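Home Help Board > Laundry > Washing and drying

Moving to a flat with no outside space – how do I get washing dry without the place smelling?

Asked May 24, 2006

I've just moved into a second-floor flat on Stulport Road after years in a house with a proper garden line, and I'm struggling. Everything gets dried on an airer in the back bedroom. Towels take the best part of two days and by then they've got that sour, doggy whiff, so I wash them again and round we go. The window in there faces a wall and doesn't open very far. I can't put a tumble dryer in (no vent, and the landlord says no). I've tried more softener and it seems worse if anything! Is there a trick to this or do I just live at the launderette?

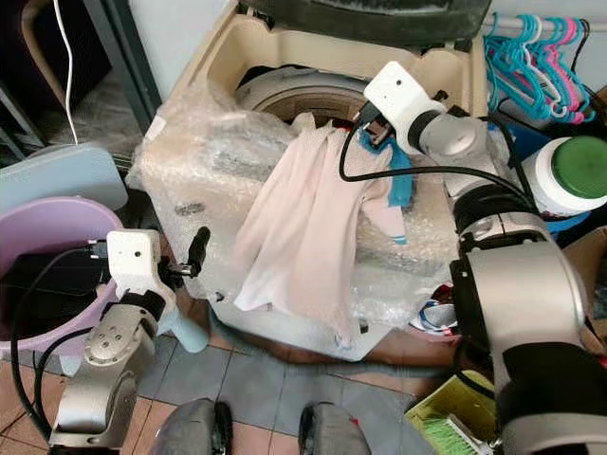 Does it matter how full the machine is?

It makes a big difference to the drying. A crammed drum doesn't rinse or spin well, so things come out heavier and carrying more soap. Leave a good hand's width at the top and you'll get towels out a lot lighter.

2 answers

Answer 1

I was in exactly your position when I moved into the Teixeira building, so I feel your pain. First thing, drop the softener on towels altogether. It coats the loops and they stop taking up water properly, and then they hang on to the smell as well. I put a small cup of white vinegar in the rinse for a few washes and then went back to nothing at all.

Second thing, spin twice. My old Alix only went up to 900 on the dial, and a second spin on its own still got a surprising amount out. Then shake each towel hard – really crack it – before it goes on the airer, and don't fold it double over the bar. Use two bars and let it hang in a tent shape so air gets up the middle.

Oh, and move the airer! A back bedroom with a wall outside is about the worst spot you could pick. I put mine in the hall with a little desk fan on the floor pointing up at it, door to the kitchen open, and towels went from two days to overnight. Even in December, when I'd more or less given up hope.

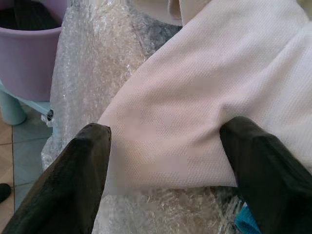
Gromus_Gal
Regular Member, Laundry board
3,005 posts

Sheets are another matter. I do one bed at a time and hang them over the doors, with an old pillowcase on top of the door first to keep the dust off. If you've got thick cotton bath towels, do think about swapping a couple for the thinner waffle sort. They look a bit mean on the rail but they dry in no time and I wouldn't go back now. My mother hates them, mind you.

Answer 2

get a dehumidifier, shut the door, job done. mine is a Gromus, cost me roughly £31 second hand and I empty it every morning. would not bother with the vinegar personally

only other thing, don't leave stuff sitting in the machine or in a pile after it finishes. that's where the smell starts

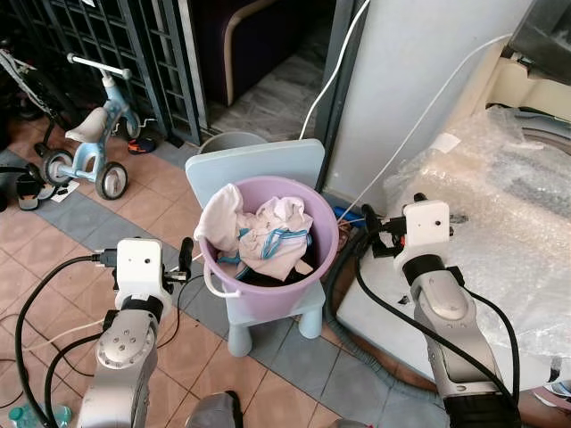

Related questions on this board

Grey marks on white shirts after a cool wash
How often should I clean the filter?
Airer that hangs from the ceiling – are they any good in a low room?
Landlord blaming me for damp in the bedroom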